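3.2 Rules for resetting and stopping

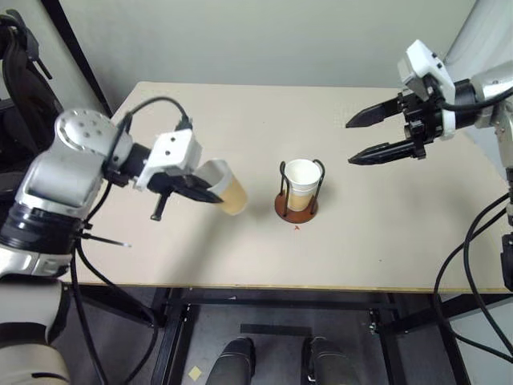
Every lab has rules for its robots, and most of them live in the head of whoever has been there longest. Ours did until May, when we wrote them down and found that two of them contradicted each other. The Rodby protocol is what survived.

An episode begins only when both arms have reported ready and the operator has said so out loud. Saying it out loud felt silly for a week. Either arm may hold an object over the shared zone, but only one may close its gripper there at a time; the other waits with its fingers open (Figure 2). Placement marks on the tabletop are renewed when they fade. Moving a mark to suit the policy under test is forbidden, a clause we added after reading our own early results with some suspicion.

Of 1762 recorded episodes, 1302 met every rule and were kept. The rest were set aside, including several we were fond of. Most broke the reset rule — an object put back by eye, by a person in a hurry. Only 4 involved an emergency stop, and N. Voicu and P. Mathebula still disagree over whether one of those was an elbow.

Figure 2. Bimanual paper cup task. The left gripper holds one cup on its side; a second cup stands in the holder.

Episodes that break a rule are labeled with the rule number and stored apart from the training set. They are never repaired by trimming.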